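Moving 529 books across the state, what would you do?

Brustbridge Readers Board > General Chat > Shelves and Storage

maplewick
Posted 2 November 2022

Hi everyone, I've been reading along here since May and finally have something to ask, so please bear with me because I do tend to go on.

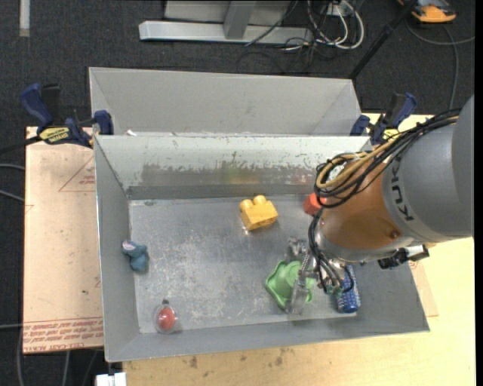
We're moving to Sidovthorpe at the end of the month and I'm trying to decide how to pack my books. There are 529 of them (I keep a list, I know, I know) and a good half came from my aunt, who bought them new and never so much as cracked a spine. My husband wants to put the lot in big plastic totes from the garage and be done with it. I would like them to arrive looking the way they look now. Do you pack them flat, or standing up like on a shelf? And do you wrap each one? I started wrapping last night and got through one shelf and a whole roll of paper, and I had to have a sit-down and a cup of tea afterward.

Any advice welcome, including the kind that says I'm being silly.

tenpenny_oak
You're not being silly at all, and welcome! I've moved house more times than I care to admit and my rule is small boxes, always small boxes. The 12 inch cubes are perfect. A big tote full of hardcovers is a thing two grown people can't get down a flight of stairs, and the bottoms bow when you stack them. Hardcovers standing up, spines against the side of the box, snug but not so snug you have to pry them out. Paperbacks flat. I don't wrap anything except the ones with nice jackets.

Grumbold
Going to disagree with the oak on standing them up. Everything flat, biggest on the bottom. Stand them up and the first time a mover tips the box they all slump over and you get bent corners. I had a set of Katona atlases ruined that way and I'm still sore over it.

tenpenny_oak
If they slump, the box wasn't full! You stuff the gap at the top and sides with socks or dish towels. You have to move those anyhow.

Grumbold
We've had this argument before, I believe, and I didn't give in that time either.

Lotte Boersma
Hello dear, I ran a secondhand shop for a good many years and shipped more cartons than I'd like to think about, so I'll put in my two cents. You're both right, depending on the book. A heavy art book wants to lie flat, always, or the pages pull away from the binding under their own weight. An ordinary novel is happy either way. What I would never do is pack one spine down with the pages facing up and something resting on top of it, and never at a slant. Slanting is what twists them.

As for wrapping, plain packing paper between layers is plenty. Please don't use newspaper. The ink comes off on cloth covers and you'll be heartbroken. And do leave your aunt's books till last, so you aren't packing them when you're tired and cross.

maplewick
Oh Lotte, thank you, that is so kind, and I was about to use newspaper! We have a mountain of it by the back door. I'm going to do the art books flat tonight. Can I ask about the totes, though? He's very attached to them. They're the Bomari ones with the clip lids.

pipkin77
I'm on team husband, sorry! We used totes for 1,177 books two years ago, filled each one halfway with books and the rest with pillows and sweaters. Nothing got wet in the rain, and with cardboard I'd have been a wreck. Handles, too. Handles are worth a lot by the second hour.

Lotte Boersma
Half full is sensible. I'd only say don't leave them shut up in there for months afterward. Books that go in the least bit damp will get musty with a lid clipped down.

Grumbold
Agree with Lotte on that. Also ask the movers whether they charge by weight before you do anything else. Ours did, and I ended up sending eight boxes by mail at the book rate and saved a fair bit.

maplewick
I hadn't thought of the weight! I'll call them in the morning. I think we've settled on totes for the paperbacks (with the sweaters) and small boxes for everything of my aunt's, standing up, with socks. Sorry, Grumbold.

Grumbold
Send photos of the corners when you get there.

tenpenny_oak
Number the boxes to match your list, too, if you have the patience for it. It makes filling the shelves at the other end so much nicer.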